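13 Aug 2022

Stayed in all day and worked on the box.
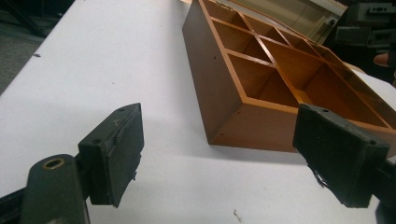
The box with its lid up, on the white table.

I got up at 6 and had toast standing up. The plan had been to go to Kavville for the market, but the forecast was for 100 by lunchtime and the car's air conditioning is still not fixed. I called the garage again and they said the part is on order. They said the same thing at the end of last month.

So I did the box. It has been sitting under the window since I brought it home, with a towel over it, and I have walked past it every day and felt a little bad. I paid 15 dollars for it at the church hall sale and told myself it would solve the drawer. It can't solve the drawer from under a towel.

The drawer is the second one down in the hall dresser. Everything small that has ever come into this apartment has ended up in it. I pulled the whole thing out and carried it to the table, and the bottom sagged on the way, so that is one more job. I should glue a strip of something along the underside. There is a Cutel tube of wood glue in the kitchen, if it hasn't set hard.

First I cleaned the box. I used a dry paintbrush in the corners where the dividers cross and then a cloth that was only just damp. A fair amount of brown dust came out, and a seed bead, and a bit of green thread wound around nothing. Somebody kept sewing things in it once, I suppose. There was a smell too, like an old pencil case. I left the lid up while I had coffee and the smell was weaker when I came back, or I had gotten used to it.

The wood is nicer than I remembered from the sale. In the hall it looked plain brown, and the outside still does, but inside it is close to orange when the light gets in. The inside of the lid is a pale cream with a slight shine on it. I don't know if that is original. My sister thinks somebody lined it later. She has only heard about it over the phone, so I don't put much weight on that.

There is a nail hole on the front, and a second small mark lower down near the corner. I thought about filling the hole. I have some filler in a walnut color from when I did the shelf, but it would be too dark or too light and then I would look at it more than I look at the hole. Left it alone.

Then I tipped the drawer out. I did it on newspaper so I could fold the dust up at the end. This is what was in there, as far as I can remember now that it is all put away:

Buttons, loose and in the little plastic bags they come in with shirts.
Picture hooks.
Keys that fit no lock I have.
Safety pins, most of them fine, a few rusted.
Foreign coins.
Fuses.
Thumbtacks, one of which went into my palm.
A watch strap with no watch.
Rubber bands, dried up. They snapped when I picked them up, so those went straight in the trash.
The receipt for the old washing machine, a Prevell, which I gave away before I moved here.
A raffle ticket, number 3068.

I don't remember the raffle. It was a yellow ticket, and the back was blank. I kept it for a while on the corner of the table and then threw it out with the rubber bands.

Deciding what goes where took longer than I thought. I started with the buttons in the large compartment because there are so many of them, and then saw that the picture hooks wouldn't lie flat in any of the others. So I took all the buttons out again. Hooks and their nails are in the large one now, on the right toward the front. Buttons went in the smaller one next to it. They come nearly up to the top edge, and I may have to thin them out. I can't see myself ever needing the ones off the brown coat. The coat went to the thrift store years ago.

Safety pins in the middle. Fuses and the odd screws behind the buttons. The narrow one along the back took me a while. I tried pencils, but the only ones that fit were the stubs. Needles in their paper packets fit well, lying end to end, with the small scissors beside them, so it is a sewing box again in one part at least.

The coins I put in an envelope, and the envelope is back in the drawer. I know how that will go.

I had the radio on for most of this. A long program on beekeeping and then a short one about the reservoir being low. They are asking people not to water lawns. I have no lawn, only the tomato on the balcony, and I am going to keep watering the tomato. Two of the fruit have started to turn. I moved the pot back into the shade around noon and it looked better for it.

Lunch was cold rice with cucumber and an egg. I ate it on the couch so as not to clear the table. Then I fell asleep for 60 minutes exactly by the stove clock, which annoyed me. I had wanted to get to the post office before it closed. The parcel for my aunt is still by the door. It will have to wait.

In the afternoon I tried the keys. I went to every door and cupboard in the place with them, including the meter cupboard on the landing, and one of them did turn in the lock of the blue suitcase. I had thought that suitcase didn't lock at all. There was nothing in it except a hotel soap and the spare laces for my walking shoes, and I bought new laces in the spring. I tied that key to the suitcase handle with a piece of string. The rest are in a jar. I will give them until the end of August and then take them to the scrap bin at the dump.

Somewhere in there I dropped a handful of pins on the carpet. It is dark gray, and the pins ought to have shown up, but they went down into the pile and I had to find them by patting with my flat hand. I used the magnet off the fridge for the last of them. I will wear slippers for a few days anyway.

One thing I haven't settled is the clasp. It is a small dark one and it looks all right, but I haven't tried carrying the box with anything in it and I don't want to find out over that carpet. For now it will stay on the dresser and I won't move it. The hinges could use a drop of oil. I have a can of Bitar machine oil that came with the sewing machine, and I should put it on with a toothpick so it doesn't get on the wood. I didn't do it today as I couldn't find the toothpicks. They were not in the drawer, which surprised me.

The dividers are thin, so I was careful with the hooks. If they start to mark the wood I will cut a piece of felt for the bottom of that compartment. There is some green felt left over from the chair legs.

My sister called at 7 and I told her it was done, and she asked what was in the drawer now. I said the coins, the flashlight, the tape and the instruction books. She said she would like to have the coins for her boy, who is doing something on other countries at school. So they will go out with the next parcel, and I have written it on the pad.

Still hot tonight. All the windows are open and there is no wind. I had the last of the melon for supper and washed my hair. Tomorrow I want to glue the drawer before it gets warm, and I need to buy milk, stamps and a new bulb for the hall.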